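Mivonero Unit, Week 4 Handout
Learning from hand-held gripper demonstrations: what the background does to your results

Read this before the lab. The set reading is the Prosard report, sections 2 and 3 only. You can skip the appendix on calibration.

Background

In a teleoperated collection, the operator drives the arm and the arm records its own joint positions. With a hand-held gripper there is no arm. The person carries the gripper, the camera rides on it, and the path of the hand has to be recovered from the video afterwards. Collection is faster and you can do it at a kitchen table, but the recovery step depends on the camera having something to track.

Visual tracking picks out small, distinctive points and follows them from one view to the next. A plain benchtop offers few of these. Wood grain is better than a painted surface, though long parallel lines are a known trouble: a point can slide along a line and still match well. Objects with corners and edges help.

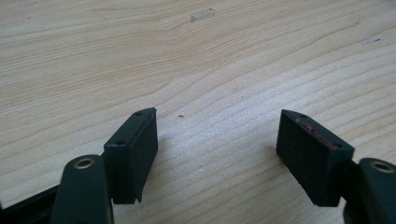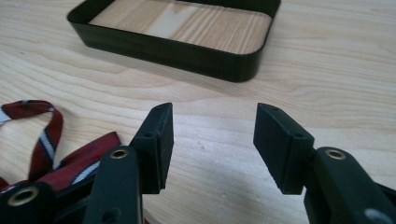 Wooden tabletop, jaws open in both views. The tray is in the second view only.

The second thing to keep in mind is that the fingers move with the camera. Their position in the picture changes only when the jaws open or close, so any tracked point that lands on a finger reports no motion and drags the estimate toward zero. The usual fix is a fixed mask over the lower part of the image. Make it generous enough to cover the fingers at full opening as well as closed.

The Fivent comparison

The comparison used 400 demonstrations of one task, split evenly between a bare bench and a bench with objects left on it. Tracking was run with and without the mask, giving four conditions. A demonstration was dropped if the recovered path had a jump of over 80 millimetres between neighbouring views. Most of the dropped ones came from the bare bench without a mask. Adding the mask helped on both benches. Adding objects helped more at the start of a demonstration than at the end, when the gripper is close to the surface and sees less of it.

The rejection rule catches sudden failures only. Slow drift passes straight through, and you will need to check for it separately by returning the gripper to its starting point.

For the lab

Bring the Jaramillo worksheet with questions 1 to 4 done. Draw your mask before you run the tracker, and save the dropped demonstrations in their own folder. We will go through them in the tutorial.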